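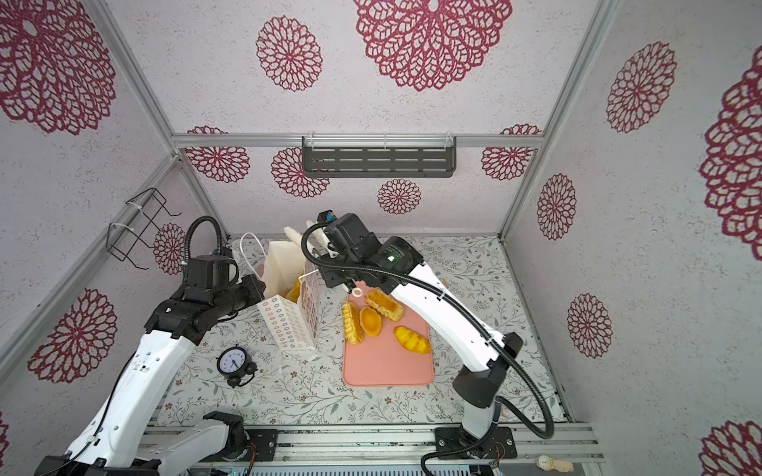
4.2 Coverage of celebrity illness on entertainment sites

We collected 900 items from three entertainment news sites, Kinix, Zamow and Rereck, all posted in September. An item was kept if its headline named a performer and a medical condition, hospital stay or recovery. Reposts of the same text on one site were removed by hand. Coding followed the scheme in Section 3, and Rafia Rana coded a subset of 110 items a second time to check agreement.

Most items relied on a single source, usually a post from the performer's own account. Statements from a hospital or doctor were rare, and when they did appear they were often quoted through another outlet. Kinix linked to the original post more often than the other two sites. Zamow tended to paraphrase it and add background on the performer's recent films or marriage.

Figure 2. Materials and workspace.

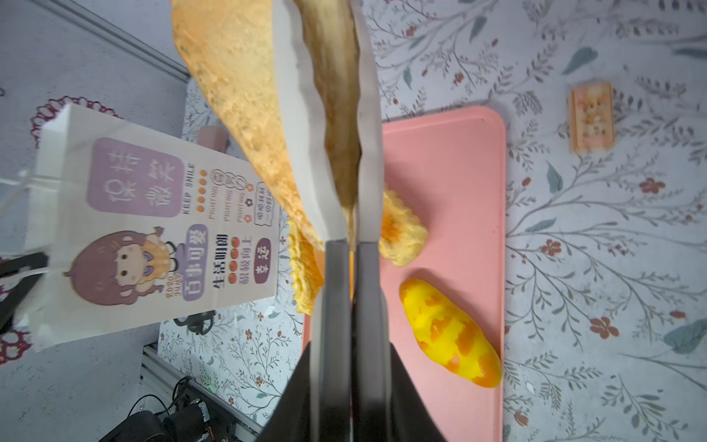
Updates made up a smaller share of the sample than first reports. A hospital admission was normally covered by all three sites, while the discharge was sometimes covered by only one. Readers who follow a single site may therefore learn that a performer fell ill and never see that the person went home. Khattak described the same gap in print magazines, where weekly deadlines were part of the cause. Our sites have no such deadlines, so the explanation must lie elsewhere, possibly in lower reader interest once the first report has passed.

Wording also differed between the two item types. First reports used terms such as "rushed" and "battling" even where the performer's post was calm in tone. Updates stayed closer to the source text. We return to this point in Section 5, where headlines and body text are compared separately.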